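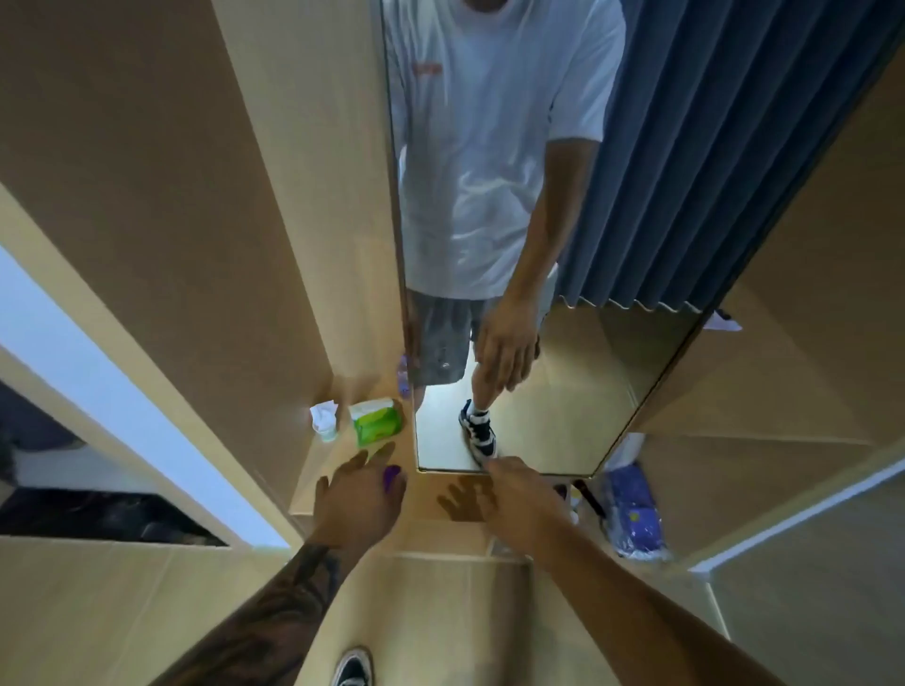
List: equipment-planning
Subject: Re: Budget line for wiping arm, vertical glass
From: Armindo Figueiredo
Time: 10:42

Comments on the draft request follow. I have kept the parts of the earlier message I am answering and cut the rest.

> The vendor quote from Javwood covers one six-axis arm, the
> controller and a base plate. I put it down as 3,081 and
> left the end effector for next year. Can we order on that
> basis in September?

No. An arm without an end effector can't be tested on glass, and the warranty period starts at delivery. Either both go on the same order or neither does. The Bettencourt wiping head with the force sensor is 1,308, cable included. It fits the Javwood flange with an adapter ring, and I would like the ring written into the quote as a separate item so that it doesn't get dropped at purchasing.

> Do we need the force sensor? A spring-loaded pad is
> cheaper and the mirror is flat.

The mirror is flat but its surroundings aren't. The unit we are planning for is a tall mirror set into wooden cabinetry, with a shelf beside it at the lower left. A pad on a spring handles the open middle of the glass well enough. At the corner the pad rides onto the edge, the load goes to one side, and the spring has no way of reporting it. We had the same problem on the Litcombe rig with a much smaller panel.

Compare how the lower left corner is done by hand.
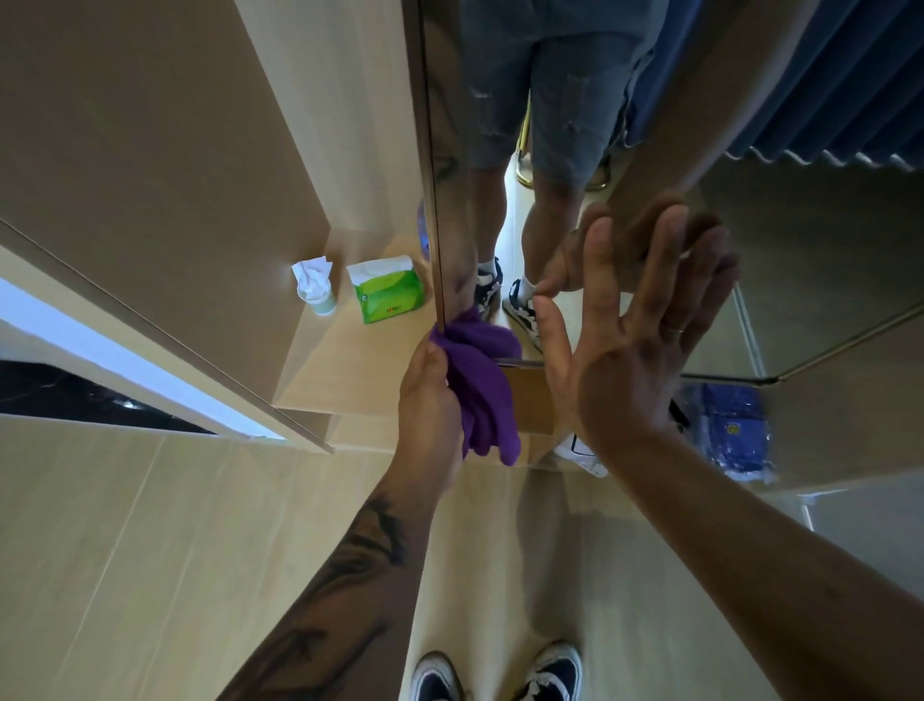

Cabin Fittings Automation Group, Borkport

The cloth is bunched up in the left hand and pushed into the place where glass meets cabinet. The right hand is flat on the glass next to it, fingers spread. For costing purposes there are three points in this.

First, contact. A folded cloth fills the corner and a square pad doesn't. Please add a soft wedge insert to the head. Bettencourt lists it as an accessory, price on request.

Second, clearance. There is a tissue pack on the shelf close to the edge of the mirror, a round tissue container a little farther left, and a blue bottle half hidden behind the mirror edge. The draft assumes a bare shelf. It should assume a shelf in use. That means either a depth camera on the wrist or a rule that shelves are cleared before the cycle starts. The rule costs nothing to buy but needs staff time on every unit, and that belongs in the operating line, where at present there is no entry.

Third, reach. The corner is low and the space is narrow. I would not commit to the base plate position until the reach has been checked with the head fitted. The head moves the wrist back from the glass by 80 mm, and the drawing in the draft was made without it.

> I assumed one arm. Should we budget for two?

One. A flat hand on the glass is no argument for a second arm. If the second arm comes up again it should be a separate request with its own test results.

> What about the reflection? Someone asked whether the
> depth camera will work at all.

Open question. Depth cameras read a mirror badly, and a curtain reflected in the glass can come back as a surface some distance behind it. Javwood should lend us a camera for a trial before we order. If they won't, take the glass plane from the cabinet drawing and use the camera only for the shelf.

Changes wanted before the draft goes up:

- arm and head on one order, adapter ring itemized
- wedge insert added, price to be confirmed
- camera moved to "pending trial"
- 20 spare cloth covers, washable, under consumables
- operating line for shelf clearing
- reach check with head fitted, before the base plate is drilled

I can redo the reach drawing if somebody sends me the current cabinet file. The copy on the Litcombe share is the old revision, with the shelf on the wrong side.

Armindo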